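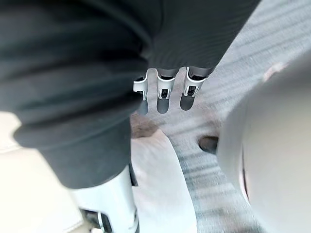
Subject: Re: Cleaning a pale leather sofa, and what to do with the throws

Hello all,

I'm replying to the question from the Rakthorpe end of the list. Quoted below so that people on the digest can follow:

> We have taken on a flat with a big cream leather corner sofa.
> The last people kept it under grey throws and cloths of all
> sorts and left the lot behind. Do I keep them on? The seat
> has a faint grey cast where I sit and I don't know if that is
> dirt or the dye coming off the covers. Also, how do you get
> dust out of the buttoned bits at the back? I have a bottle of
> Hutchins leather soap under the sink but haven't dared use it.

It could be either, so try the easy test first. Take a white cotton cloth, damp it with plain water and rub a hidden bit of the throw for a minute. If the cloth comes up grey, the dye is loose and that throw should stay off the leather until it has been washed a few times. Dark fleecy ones are the worst in my experience. I had a charcoal one that was still colouring the water on its 6th wash, and it went to the dog in the end.

For the seat itself, start with lukewarm water and a soft cloth, wrung out well. Wipe the whole panel from seam to seam — if you only do the mark you will get a clean patch with a ring round it. Dry it straight away with a second cloth. I would leave the Hutchins for now, or at least try it on the back of the sofa near the floor and look again the next morning. 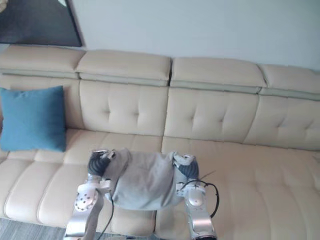
Buttoned backs are slow going. I use a dry paintbrush, an inch wide with long bristles, and work from the top down, with the hoover nozzle held just below to catch what falls. Do the groove under the headrests before the buttons or you will be doing the buttons twice. Ours takes me 60 minutes with the radio on, and I do it in April and again before Christmas.

As for keeping throws on, I do, but only light grey or undyed cotton, and I take them off once a week and shake them outside. Crumbs trapped underneath will scratch. Fold them over the arm when you aren't sitting there, as leather that is half covered in a sunny room fades unevenly. We found that out with the old brown one.

If the grey cast won't shift with water, Govine do a cleaner for pale leather. I paid 11 pounds for a bottle and it has lasted well. Test that on the back too.

Does anyone know if the Jarell shop still sells plain cotton throws? I need two more, in the large size.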